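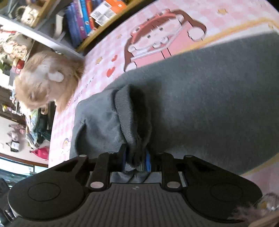 Niloufar Arabzadeh wrote to us after the last issue to ask why the Trukent Kidney Study keeps calling people who feel perfectly well. She joined in its second year, her lab numbers have barely moved, and she wondered if her place should go to someone who is sicker.

It should not, and her question comes up often enough that we are giving it some room in this issue.

The study follows adults with early and middle-stage chronic kidney disease. Many of them have no symptoms at all. Kidney function can drop a long way before a person notices anything, and two people with the same diagnosis and the same starting numbers can end up in very different places. One may hold steady for decades. Another may need dialysis within a few years. Doctors can make a fair guess about who is at higher risk, but the guess is often wrong for individual patients.

To understand why some people get worse, the researchers need to know a lot about the people who don't. If everyone who felt well dropped out, the study would be left with the fastest-moving cases and would make the disease look worse than it is. So a steady result is a useful result, and it counts as much as any other.

What has changed this year

As of 2/10/20, the study has three open sites: Brirkow, Gosselin and Zasley. Zasley is the newest and is still taking new participants. Brirkow and Gosselin are full, although both keep a waiting list.

The yearly visit has been shortened. The long diet questionnaire is now filled out at home, on paper or online, and brought along or sent in ahead of time. The visit itself still includes a blood draw, a urine sample, blood pressure taken while sitting and standing, and a short talk with a study nurse. Participants will be asked for 2 urine samples in place of one, collected on different mornings, as protein levels can vary from day to day.

Phone check-ins stay the same. Someone from the study will call between visits to ask about new medicines, hospital stays and any change in address. The calls take 10 minutes. If you are taking over-the-counter pain relievers such as ibuprofen, even now and then, please mention it. People tend to leave these off the list and they matter a good deal for the kidneys.

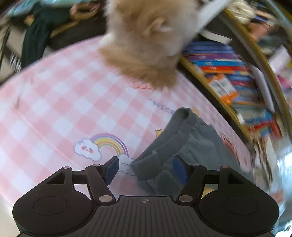
A cat on a pink and white checked covering.

Home blood pressure readings

A smaller group of 96 participants has been taking blood pressure readings at home. Karthik Fakir, who coordinates the Gosselin site, told us the group has been very good about sending in its logs, and that home readings are often lower than the ones taken at the clinic. He asked us to repeat the basic steps. Sit quietly for five minutes first, with your back supported and both feet on the floor. Rest your arm on a table at heart level. Don't talk during the reading, and don't have coffee or a cigarette in the half hour before. Write down every number, including the ones you don't like.

There is room for 32 more people in this group. You need to be enrolled in the main study already, and you need a cuff that fits your upper arm. The study can lend you one. Wrist monitors are not being used.

Questions we were asked

Afonso Moreira wanted to know if he will be told his own results. Yes – blood and urine results are mailed to you and, if you have signed the release form, to your regular doctor. Results from stored samples used for later research are not sent out.

Inès Besnard asked if she can stay in the study after a transplant. She can. The visits change a little and some tests are dropped, but follow-up goes on.

Several readers asked about travel costs. Parking and bus fare are covered at all three sites. Keep the receipt and hand it in at the front desk.

If you would like to join at Zasley or be added to a waiting list, ask your kidney doctor for the blue referral sheet or call the site office and leave a message for Vaughn Thibodeaux. Please don't stop or change any medicine before your first visit unless your own doctor has told you to. The next group meeting for participants and families will be in August, at Brirkow, and details will go out by mail.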